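Kimel (sorting arm)

Kimel is a tabletop recyclables-sorting robot built in the Costigan shared workshop by Eusebio Urquijo and other members. It consists of a single fixed arm with a two-finger gripper, a camera, and a set of labeled bins. The arm picks drink containers off a table one at a time and drops each one into the bin for its type.
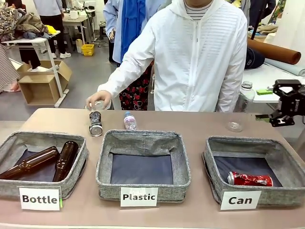

The project began in June as a rebuild of an earlier machine, Celier, which used a short conveyor and a row of pushers. Celier jammed often on crushed cans and was taken apart for its power supply and wiring. Urquijo kept the control box and replaced the conveyor with an arm bought secondhand.

Design

The arm is bolted to a steel plate clamped to the table. It has 6 joints, plus a motor that opens and closes the gripper. The fingers are black with small green tips, which can be swapped when they wear. Early tips were cut from bicycle tube and left marks on labels.

Sorting uses three gray fabric bins with paper labels reading "Bottle," "Plastic," and "Can." The "Bottle" bin takes glass only. Plastic bottles go in the middle bin, a point that visitors to the workshop often get wrong. Fabric was chosen after a hard-sided tub cracked a fingertip mount during a bad drop. The labels are for people; the software works from the position of each bin, which has to be set again if the bins are moved.

Software

The control program, named Jornolier, runs on a used desktop computer under the bench. It finds an object in the camera view, assigns it to one of the three classes, and selects a grip. The first classifier was trained on 345 photographs taken by members on their phones. Later versions added pictures from the table itself, which improved results under the workshop lights.

Each pick follows the same order: approach from above, close, lift, move, release. If the gripper closes fully, the program treats the pick as a miss and tries again. After 7 misses in a row it stops and waits for a reset.

Known problems

Clear plastic is the most common source of errors. An empty bottle with no label may not be detected at all, and small clear cups were left out of the first training set. Crushed cans are usually recognized by color but are hard to grip when they lie flat. Full containers are not supported.

Use

Members run the arm at open evenings, with loads of up to 40 containers. The parts list and wiring notes are kept in a binder at the workshop.

See also

Celier
Jornolier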